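Stukcombe sauce

Stukcombe sauce is a thick tomato table sauce associated with the market town of Stukcombe. It is made from ripe tomatoes, malt vinegar, onion, brown sugar and ground allspice, and is darker and sharper than most ketchups. It is usually eaten cold, with pies, sausages and fried potatoes.

Origins

Tomato sauces were made in Stukcombe kitchens well before any were sold there. Growers on the south side of the town kept heated glasshouses, and fruit that had split or ripened too late for market was boiled down at the end of August. Early recipes vary a good deal. Some include anchovy, a habit left over from the older fish and mushroom ketchups, while others use apple to thicken the sauce.

The first factory version was sold by Kollár, a pickling firm with premises beside the canal. It dropped the anchovy and settled on allspice as the main flavour – cloves had been more common in home recipes. 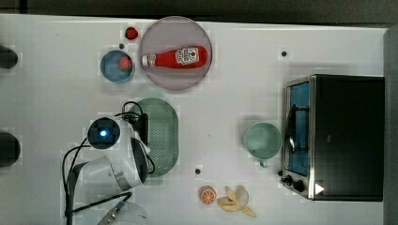
Reading time: 2 minutes

Production

The tomatoes are chopped, cooked with the onion and passed through a sieve to remove skins and seeds. Vinegar, sugar and spice are added to the pulp, which is simmered again until a spoon drawn across the pan leaves a clear line. Kollár's batches were cooked for 60 minutes at this stage. The sauce is bottled hot and kept for several weeks before sale, which softens the taste of the vinegar.

Glass bottles were standard until the firm was bought by Dutura, which moved production to Cindmont and brought in a squeeze bottle. The glass version is still made in small runs.

Variants

A hot version contains dried chilli and mustard seed. Green Stukcombe sauce, made from unripe tomatoes, is closer to a chutney and is seldom sold outside the town. The food writer Amirul Simanjuntak lists 19 household recipes in his survey of the district, four of which use honey in place of sugar.

See also

Brown sauce
Mushroom ketchup
Piccalilli

Page last edited December 2024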